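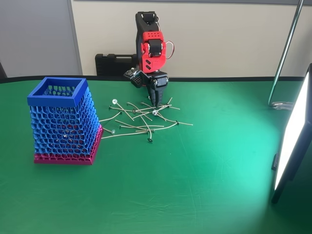

Figure 1. The arm over the pile of candle wicks, with the lattice container at left.

For our term project we compared two sets of fingers for the small red and black arm, and I have to say we grew very fond of it along the way. Our task was picking up candle wicks, 12 to a batch, and dropping them into the container. The textured fingers did nicely on single wicks – crossed ones were another story, and we spent most of December on those. We ran 97 attempts in all, three batches with each set before lunch and the rest whenever the lab was free.

The overhead view helped us more than we had expected. From up there it is much easier to judge which wick lies on top, and we leaned on it whenever the wrist camera gave us trouble.
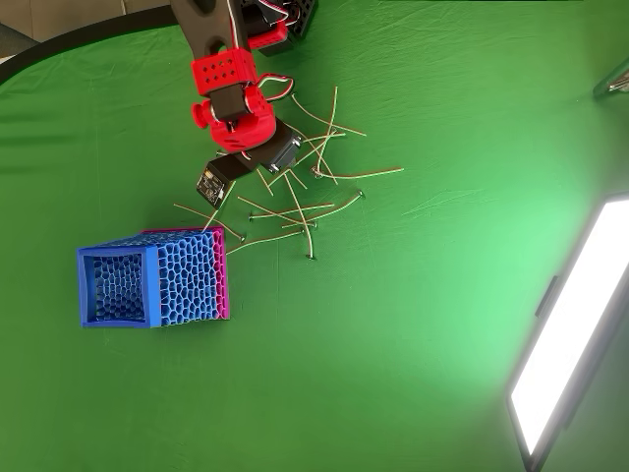 What we would change

Softer finger pads, to begin with, and a dimmer light on the right side of the cloth.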